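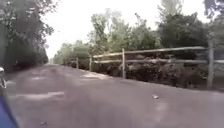
*Page last changed: September*

## Fall Work on the Haddadin Path

The Nosora Parks and Paths Department will carry out its fall maintenance on the Haddadin Path beginning in October. The work covers the asphalt surface, the post-and-rail fence, the gravel shoulder and the trees and shrubs along the section between the Drullach Road entrance and the Altent Meadow gate. The path will stay open for most of this period. Residents who use it to reach the school, the bus stop on Drullach Road or the meadow should read the notes on closures further down.

### The surface

The asphalt on this section is worn, and its color has become uneven over the years. The department's spring inspection found that the base is sound and that full repaving isn't needed in the current budget year. Work will be limited to sealing cracks, patching the low place near the meadow gate and cleaning the full width of the pavement before leaf fall is at its heaviest.

Sealing can only be done on dry pavement. Much of the path is in shade for a large part of the day, with sun reaching the surface in patches where there are gaps in the foliage, and these shaded lengths dry slowly after rain. The crew will therefore set each day's work according to conditions on the ground. Signs at both entrances will be updated by 7 a.m. with that day's working area.

Fresh sealant should not be walked on, and it is difficult to remove from shoes, stroller wheels and the paws of dogs. Cones will be placed around sealed areas and will be removed by the crew once the material has set. The department asks that cones not be moved, even where the surface appears dry.

A number of residents have asked whether the path will be striped with a center line when the sealing is finished. There are no plans to do so. The path is shared by people on foot and people on bicycles, and the existing rule remains in effect: keep right, pass on the left, and give a clear call or ring a bell before passing.

### The fence

The wooden fence will be kept in its present form, with upright posts and two horizontal rails. During the public comment period, several letters asked for a mesh fence, mainly to keep dogs from going through, and several others asked that the fence be taken out altogether. The department considered both requests. The fence marks the edge of the public path along the low ground, and a mesh would catch leaves and make it harder to trim the bushes that grow through and beneath the rails.

The timber has weathered to a gray-brown, and it will be left that way. Weathering of this kind is a matter of appearance and is separate from decay at the foot of a post, which is what the crew will be checking for. Each post will be tested at ground level and each rail will be tested where it enters the post. The department has set aside 283 feet of replacement rail, cut to the existing lengths. Any rail not used this fall will be stored at the Altent yard for later repairs.

New rails will be noticeably lighter or more yellow than the old ones for a year or more. They will not be stained to match. The old timber that can still be used will be cut down for stakes and trail edging at the meadow, and the remainder will be disposed of by the contractor. Residents are asked not to take rails from the work area, including those that have been laid to one side, as they may be waiting to go back into the fence.
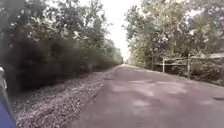

Shoulder work will be done after the fence is finished, so that vehicles carrying posts and rails don't rut newly graded stone. The purpose of the shoulder is to carry water off the pavement and to keep roots and soil from creeping over the edge of the asphalt. Where the gravel still meets the pavement in a fairly clean line, as it does along the hedge side, only light raking is planned. More attention will go to the outer edge, where the stones blend into soil and leaf litter at the base of the shrubs. Leaf litter will be cleared from the gravel by hand rake, and the mix of stone and soil beneath it will be lifted only where it has begun to hold water.

Replacement gravel will be the same light gray and beige stone now in use. It will be delivered to the Drullach Road entrance and moved along the path by small utility vehicle. Loose stones are likely to be carried onto the asphalt while this is going on, and the pavement will be swept at the end of each working day. Cyclists, and anyone using a wheelchair, a walker or a scooter, should take extra care in the late afternoon before sweeping is complete. Loose stone left on the pavement overnight may be reported using the contact information at the end of this item.

### Trees and shrubs

The shrubs on both sides of the path have grown thick, and the growth is one of the reasons many residents give for liking this section. The department intends to keep it. Trimming will be limited to branches that reach over the pavement or the shoulder, branches that press against the fence rails, and overhead limbs that hang low enough to strike a rider. The hedge will not be reduced in height, and no healthy tree is scheduled for removal.

Cutting is scheduled for the end of the work period, well after nesting season. Before any section is cut, the crew will check it for late nests and other wildlife. If an active nest is found, the surrounding growth will be left until the following year.

Cut material will be chipped on site and spread under the shrubs, back from the gravel. Chips will not be offered for pickup this year. Last year's pickup pile blocked part of the Drullach Road entrance for longer than expected, and the department has arranged for household chips to be available at the Altent yard instead, during its regular hours.

Property owners whose lots back onto the path are reminded that trimming on the path side of the property line is done by the department. Yard waste, including grass clippings and hedge cuttings, may not be placed over the fence or on the shoulder. Clippings smother the low growth that holds the bank in place, and they wash into the gravel during heavy rain.

### Closures and detours

Two full closures are planned. The first will allow the low place near the meadow gate to be patched, and the second will allow overhead limbs to be taken down safely. Each closure will last from 9 a.m. to 3 p.m., so that the path is open for the walk to and from school. Notices will be posted at both entrances at least six days in advance. If weather forces a change, a new notice will be posted and the waiting period will begin again.

During a full closure, the signed detour will follow the sidewalk on Drullach Road to the Altent Meadow parking lot. The detour is longer than the path and includes a slope. Residents who would have difficulty with the slope may call the department ahead of a closure to ask about assistance.

At other times, the path will be reduced to a single lane beside the working area. Please slow down, dismount if a crew member asks you to, and keep dogs on a short leash. No work will take place on Sunday.

### After the work

The department will walk the section once the crew has left and will post a short summary of what was repaired, including the length of fence rail replaced and any work put off until spring. Items put off will be placed at the head of the spring list for the Haddadin Path, ahead of new requests.

Two matters raised in the comment period fall outside this project and will be answered separately. The first is lighting. The section has no path lighting at present, and the department is reviewing the requests for and against it together with the comments received on the effect of lights on wildlife. The second is the request for a bench partway along the path. A bench would need a level pad beyond the shoulder, and a suitable place has not yet been agreed upon. Further comments on either subject may be sent in writing through the end of October.

Questions, reports of damage and requests for this notice in large print may be directed to the front desk of the Nosora Parks and Paths Department, in person or by telephone, between 8 a.m. and 4:30 p.m. on working days. When reporting a problem on the path, please state which entrance it is nearest to and whether it is on the fence side or the hedge side.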